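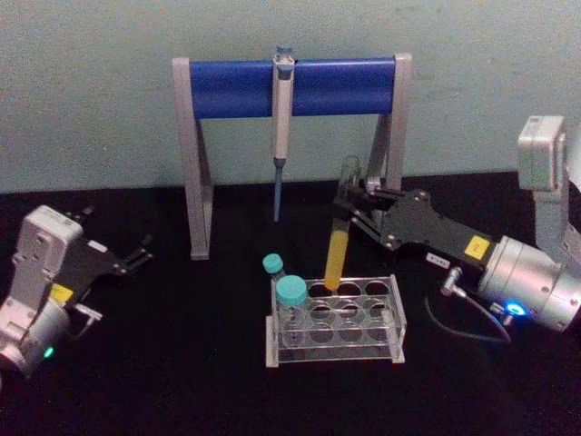
hollisetti_desk
We are replacing 22 workstations in our teaching department and have been offered the Haslinger tower by our supplier. The machine must run Zikus for long renders without throttling. The units would stand on the floor, as the benches are given over to items such as the pipette on its blue-barred stand. Members' experience of this model would be appreciated.

trolladden_it
We have had three in service since March. Performance under sustained load has been satisfactory. The fans are audible, and we would advise against placing one beside a lecturer. 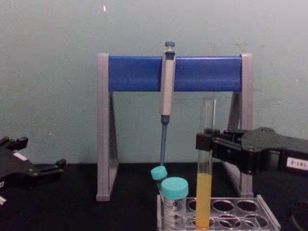
Our order also included the longer warranty, and I would recommend requesting it in writing before any payment is made.

northgate77
I must disagree with the previous member. Two of ours slowed noticeably after an hour in Zikus. The power setting had been left at its default — the supplier declined to regard this as a fault.

trolladden_it
That setting is covered in the installation guide. With respect, it is not a defect in the machine.

northgate77
A workstation sold for rendering should not be delivered in an office profile. I maintain my view.

hollisetti_desk
Thank you both. The quotation allows around £200 per unit for additional memory. I would be grateful for a list of points to settle before we sign.

trolladden_it
I would suggest the following.

1. Ask for one unit on loan and run your own Zikus files on it.

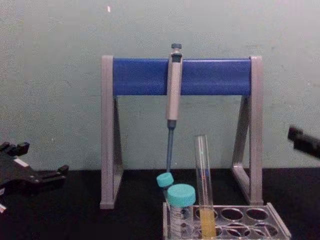

2. Confirm the power profile to be set before delivery.

3. Obtain a separate price for the memory. Ours was cheaper elsewhere.

northgate77
On the third point we are in agreement.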